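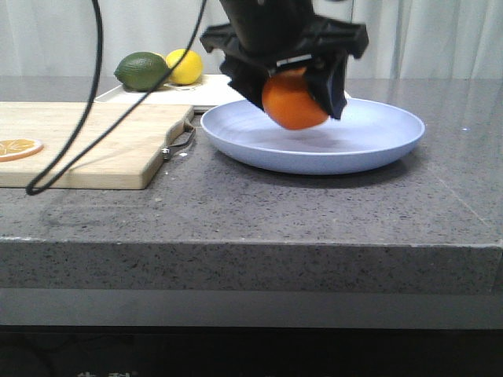 orange over the blue plate, counter setup, new fingers on

Subject: Re: [armbuilders] Re: finger pads and round things

Okay so I finally have something to report on the fingers! Quoting the bit I'm answering, the rest of the thread got long:

> Before you reprint anything I'd drop the closing force and see
> what happens. I chased slipping on mine for weeks and it was
> the controller squeezing too hard and popping the fruit out
> the bottom. Also, are both of your fingers the same width?
> And where did you end up running the cable?

Closing force: you were right, mostly. I had the limit set to 67 (percent, in the Tekitska config tool) and went down in steps of 3 until the lemon quit shooting across the counter. It's happy in the high forties now. The log is up to 1,864 grip attempts since January, and a lot of the early ones are just me swearing at a lime.

Width: no, and I'm keeping it that way for now. One is the wide blocky one from the Holroyd files, the other is my own narrower one that reaches a bit lower. I like having the skinny one get down near the rim of a plate (the wide pair kept bumping it). If anybody has run a mismatched pair for a long time I'd love to hear whether the wrist servo minds.

Cable: still ugly. It hangs down in a big loop over the cutting board and goes back up toward the gripper. I have a bag of Grummont clips on the way and want to try 4 of them up the forearm, but I'm worried about it getting tight when the wrist turns. How much slack did you leave?

Oh, and the Tresex pads that came up earlier in the thread, are those the peel-and-stick ones or the kind you have to screw on? The shop only lists one and the drawing doesn't match it.

I'll post the finger file once I fix the screw holes, they're almost a millimeter off.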